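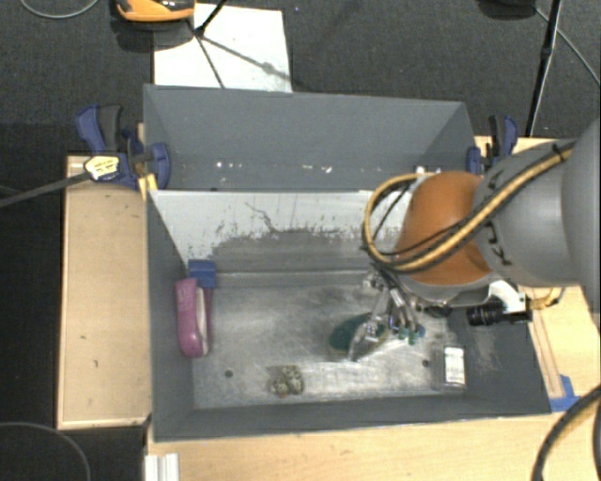

One of the women in the evening circle told me she'd come for the breathing and stayed for the quiet, and could we please have more of the quiet. I've had that stuck on my fridge since May, so I thought I'd start my second report with it!

So, where are we up to? The Sostura programme has now had 147 bookings across the two venues, Pakard Hall and the upstairs studio at Seneviratne House. The hall is much the easier one to fill (free parking, and a bus that stops right outside). The studio has the nicer floor but oh, those stairs. I've had to turn away a few people with bad hips and I hated doing it, so from next term the gentle movement class goes to the hall and the studio keeps the meditation.

Sessions are still 60 minutes. I did try a longer one, with journalling at the end, and people loved it but they were looking at the clock by half past eight because of babysitters. I've folded the journalling into the last part of the ordinary class and it sits there quite happily.

Money next, sorry! The Miltico grant has gone on room hire, blankets and bolsters, and the low-cost places. You asked me to keep 25 places back for people who couldn't otherwise pay, and all of them have been taken up. I don't ask for proof of anything, people just tick a box on the form. I'm underspent on printing, as the leaflets hardly brought anyone in and I stopped ordering them. I'd like to move what's left over to blankets if you're happy with that, as the hall is freezing in the mornings.

What hasn't worked: the lunchtime drop-in. I gave it a proper go, moved it to a later slot, and still had weeks with just 2 people on the mats. Lovely sessions, but I can't justify the hire, so it's finished.

Next I want to run a day retreat at the hall, with soup, a long rest after lunch and some partner work in the afternoon for those who fancy it. I've pencilled in the room but haven't paid the deposit. Could you let me know about the printing money before I do? The feedback forms are in the post to you, including the grumpy one about the heating.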